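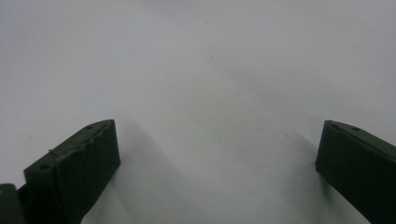
Plollomden bench notes
Home – Notebook – Kits – Parts – Search
4 min read

May 19, 2023

Second long sitting with the Tosia hand-held gripper kit, and I'm writing this up while it's fresh because last time I left it overnight and then couldn't read my own scribbles. The question is still the one from the planning meeting: do we buy the kit from Zunberg as it comes, or do we take the files-only license and print the fingers ourselves?

I'll start with what I like, and there's plenty. The handle is comfortable – I have small hands and didn't need to shift my grip once – and the squeeze has a nice even pull all the way through. The quick-start sheet is clear and friendly, and whoever wrote it has plainly put one of these together more than once. I had the thing assembled before my coffee was finished, which I can't say for the Ochoa kit we tried before it (that one had me on the floor looking for a spring).

Now the fingers. They're a very dark green, nearly black in our light, and the right one has a good clean top edge. The left one doesn't. Its upper edge is wavy and ragged along its length, the sort of thing I'd expect from a first print on a machine that hasn't been tuned in a while. I don't believe it matters for holding things, as the rough part is up on the top and well away from the inner face, but for a kit at this price I'd like a matched pair, and I'm going to write and ask for a replacement left finger before we decide anything.

I did 100 open-and-close cycles in the morning with nothing in the grip, just to bed it in, and then moved on to the foam blocks. Of 100 lifts, 95 went fine. The other 5 were all the smallest block, and I'm fairly sure most of those were me rushing, so please don't anybody hold that against the kit yet. I'd like someone with a lighter touch to repeat the small block before we put the number in the comparison sheet. 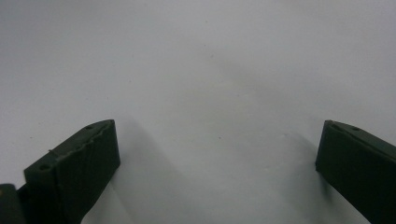

After lunch I went through the camera view, which matters more to us than the grip does. With the fingers open there's a wide clear gap between them, and that's really what we wanted, because on the Ochoa the fingers crowded the middle and we kept losing the small parts behind them. The left finger takes up more of the view than the right. I can live with that, though I'd like to know if it's how the mount is meant to sit or if I've put the bracket on a hair crooked. I'll loosen it and try again.

A few things to remember, in no order:

The pale surface picks up every little speck. Wipe it down before recording.

Dark fingers on a pale background stand out very well. We should try a dark mat too, as I suspect the tips will get lost against it.

Go over the left finger for loose bits of plastic before the next session. A soft brush, please, no blade.

The spare screws come in a bag of 12 and I've already used 2. The bag is in the top drawer with the Tosia label facing out.

As for the money side, the files-only license is tempting and our printer would manage these shapes, I think, but then the tuning and the sanding are ours for good. If Zunberg sends a decent left finger without a fuss I lean toward the full kit. The trial runs until July, so we've got time to be picky. Next up is the bracket, then the small block again.

Related entries
Ochoa kit: first week on the bench
Choosing a mat for the recording table
Printing our own fingers, what it would take
Tosia quick-start sheet, with our pencil notes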